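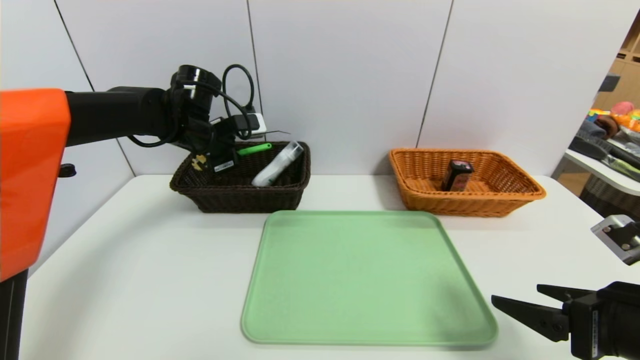 Section 5. Setting Up the Sorting Station

You have unpacked the Ridby tabletop kit, and you now own two wicker baskets, one dark and one light, and a green plastic tray. You may feel you could have worked out the rest alone. Many customers feel this way, and our support desk hears from them in January.

The station has one job: small things that wander around your house (bottles, markers, tubes of something you bought once) go into a basket, get looked at on the tray, and end up in the correct basket. If you skipped Section 4, "Choosing a Table," go back and read it. It is short and mostly tells you not to use the ironing board.

5.1 Placing the baskets

1. Clear the table. Moving everything to a nearby chair does not count as clearing, although we know you will do it.

2. Set the dark brown basket on the left, toward the back of the table. This is the Incoming basket. Anything goes in it, and in most homes anything does.

3. Set the orange-tan basket on the right, also toward the back. This is the Keep basket. Things in it have been looked at by a responsible adult and found to have a purpose.

4. Stand bottles upright in the Keep basket. In the Incoming basket they may lie down however they land.

Note: Left-handed users may swap the two sides. Please tell the rest of the household first. Our tester Viera Koubek did not, and she would like her hand cream back.

Caution: Wicker has opinions about liquid. Tighten every cap before the bottle goes in, including the caps that look tight.

5.2 Placing the tray

1. Put the pale green tray in front of the baskets, centered on the gap between them, raised rim facing up. A customer in Jancombe used hers upside down for 45 days and reported that the markers kept rolling off. They would.

2. Slide the tray toward you until you can reach all of it without leaning over the baskets.

3. Press down on each rounded corner in turn. If the tray rocks, check underneath for a pen cap. There is usually a pen cap.

4. Leave the tray empty when you are finished setting up. It is a work surface, and it fills up on its own if you so much as set your keys on it. 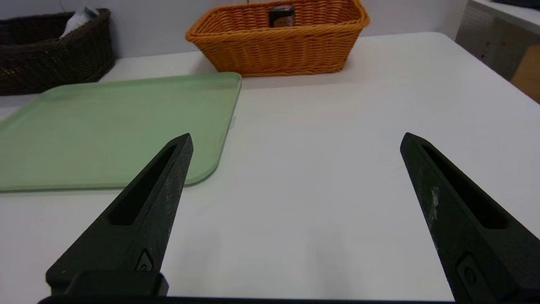 5.3 Your first sort

1. Take one item from the Incoming basket and put it on the tray. One. Tipping out the whole basket is quicker for the first minute and a good deal slower after that.

2. Turn the item so you can read the label. If the label has worn off, open the cap and sniff from a polite distance. If you still can't tell, it isn't a Keep.

3. Decide. Keep items go into the light basket. Trash goes in the trash. Items belonging to someone else go back to that person, who will deny owning them.

4. Return to step 1 until the Incoming basket is empty or you are called away to dinner.

Note: There is no Maybe basket. Kálmán Gál in our product team proposed one, and the prototype is still full.

5.4 Care

Wipe the tray with a damp cloth and dry it before the next sort. Dish soap is fine. Scouring pads will dull the surface, and then you will want to buy another tray, so we mention this against our own interests.

Brush the baskets with a soft dry brush, working along the weave. Do not soak them, and do not put them in the dishwasher, even on the gentle setting, even just to see.

Caution: Keep the baskets away from heaters and open flame. Scented candles are open flame.

5.5 If something seems wrong

The Keep basket is full: Move its contents to wherever they are used. The basket was meant as a stop along the way.

The Incoming basket refills overnight: This is normal. See Section 6, "Other People."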